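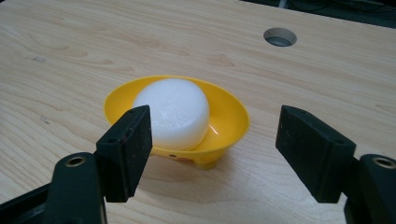
How should a table with a light wood top be cleaned after daily use?
Wipe the surface along the grain with a soft cloth dampened in lukewarm water, then dry it at once with a second cloth.

Reading time: 3 minutes

Print this page | E-mail this page

Section 11. Care of the Table Top and Items Placed on It

This section applies to Hanine tables with a round cable opening in the top. Read it in full before the table is used for the first time.

11.1 Before first use

1. Remove all packing material from the top and from the cable opening.
2. Wipe the top with a dry cloth to remove dust.
3. Allow the table to stand in the room for 24 hours before placing anything heavy on it.

Note: Knots and wavy grain are natural features of the wood. Variation in color between two tops is not a defect and is not covered by the Zedeo warranty.

11.2 Placing bowls and other tableware

1. Check that the base of the bowl is clean and free of grit.
2. Set the bowl down flat. Do not slide it across the surface.
3. Keep bowls that stand on a narrow base at least 11 inches from the edge of the table.
4. Keep liquids away from the cable opening. Fit the Saber cover if drinks are to be served.
5. Lift the bowl with both hands when moving it.

Caution: A wide bowl on a small base can tip when a tall or heavy item is placed to one side. Center the contents before leaving the bowl unattended.

Caution: Plastic bowls must not be used on this table to hold hot contents – heat can pass through the base and mark the finish.

11.3 Weekly cleaning

1. Clear the table.
2. Mix 20 drops of Plustance wood soap into one quart of lukewarm water.
3. Wring the cloth out well and wipe with the grain, from one end to the other.
4. Clean the inside rim of the cable opening with a cotton swab. Do not pour water into the opening.
5. Dry the top completely before returning any items to it.

Note: Wash plastic bowls separately in mild soap and water. Scouring pads will dull a glossy interior. Foam items should be brushed clean and kept out of the dishwasher.

11.4 Marks and scratches

Light marks may be treated with Plustance finishing oil, applied sparingly and left overnight – test it first on the underside of the top. For deeper scratches, see the repair instructions on page 87. Do not sand the top before reading them.

Contact Zedeo Customer Service | Copyright Zedeo. All rights reserved. | Back to top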